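Grants > Food Supply > Ploma > Reports

About Projects Reports Contact

Ploma Meat Box Delivery: Second Progress Report

Sunday, October 11, 2026

1. Where we are now

In the second period we delivered 2,432 boxes. In the first period it was 2,063, so there is growth, although it is less even than we hoped. The spring weeks were strong, then in summer many households paused their orders for vacation and some of them have not yet come back. We have written to all paused households once and we will write one more time before winter. More than that would be annoying for them, I think.

The grant pays for three things, as you know: the cold room in Prendcombe, the return system for the insulated liners, and the part of the farm price that we promised to keep stable for the first two years. I will take them in this order.

2. The cold room

The cold room has been in use since the end of the first period. It holds the temperature well at night. During loading it was a problem, as the door stays open for a long time when two vans come together. We changed the loading hours so that the vans come one after another, and we put a strip curtain inside the door. The temperature log for the whole period is in Annex A. You will find there two mornings when the value went above our limit. On both mornings the meat was checked piece by piece, and the chicken was taken out of the boxes and replaced. We carried this cost ourselves and it does not appear in the grant budget.

The electricity cost is higher than we planned. We used in the application the price from an older contract, which was a mistake from our side. The difference can be covered from the line for repairs, where we have spent almost nothing, but for this we need your written agreement. The request is attached as Annex C.

3. Farms and prices

Most of our beef and all of our pork still comes from small farms less than one hour from Prendcombe. For chicken we now work with Lại, a family poultry business that is larger than our other suppliers and has its own cutting room. It took a long time to agree on the cut sizes. Our boxes are planned for households of two to four persons, and whole large birds do not fit well in them.

In the first report we wrote that a fixed price for twelve months would be good for every supplier. I have to correct this. We sent the draft agreement to all of them and asked for open comments. 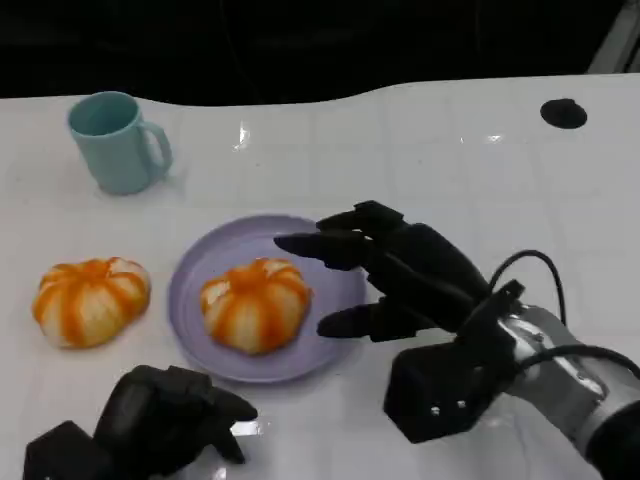 Lại answered that a fixed price is good only when feed is also fixed, and feed is never fixed. They would prefer a price that is reviewed every quarter, with a lowest and a highest limit, and they asked that we say the volume four weeks earlier than we do today.

We found this a fair remark. The new agreement has a quarterly review, with limits in both directions. Two beef farms asked to stay with the yearly price and we left them with it. For us it makes the bookkeeping a little more complicated, but the price for the households does not change inside one season, and this was the main promise of the project.

The volume forecast is harder. Households can change the box until Thursday evening, and this freedom is one of the reasons they stay with us. We now send the farms a first number four weeks before and a final number in the delivery week. The first number was too high in July and too low in September. I expect that it gets better when we have one full year of orders to compare with.

4. Liners and returns

The insulated liners are made by Fokitz. We bought 400 of them from the grant in the first period and no new ones in the second. Households fold the liner, leave it at the door, and the driver takes it with the next delivery. That is the idea, at least. Many liners come back one or two deliveries late, and then we are short of them on the busiest day.

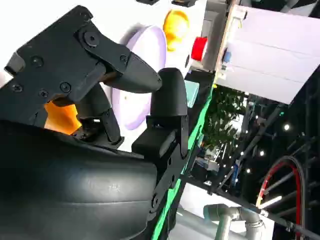 We looked at a deposit, and decided against it for the moment. It would need a change in the payment system, and the households with the smallest boxes would feel it the most. What we did is simple — a text message the evening before delivery, with one sentence about the liner. The returns are better after this change, and the drivers also say they wait less at the doors.

Washing is done on Mondays and Fridays. The seams at the bottom corners are the weak point. Fokitz agreed to repair 30 damaged liners without cost and to sew the corners double in any later order. The repaired ones are expected back before the end of the month.

5. What did not go as planned

The recipe cards are late. We wanted to have them printed for September and they are still only on the website. The reason is mostly time, and also that we changed the cuts of chicken after the texts were ready, so the cooking times had to be tested again.

The weekend pickup point was open for six weeks and we closed it. Too few people came, and someone had to stand there the whole Saturday. The freezer from the pickup point is now used in the cold room for the bones and soup parts, which sell better than we thought.
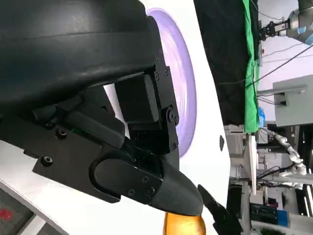

Tereza Lindvay

6. Next period

Until the next report, in December, we plan the following work:

- sign the new agreement with all suppliers
- finish and print the recipe cards
- write again to the paused households
- start the winter box, with more meat for slow cooking and fewer steaks
- decide about a second van, or a rented one for the holiday weeks only

About the van I would like to speak with you before we decide. A rented one is more expensive per day but it would leave the budget for the next year open. We have two offers, and both are valid until the end of November.

7. Money

Spending is inside the total budget. The line for electricity is over, the line for repairs is under, and the line for farm prices is close to the plan. The full table is in Annex B, with copies of the invoices for the cold room curtain and the cleaning of the liners. One invoice from the summer is still missing and I have asked for it a second time. I will send it to you separately as soon as it comes.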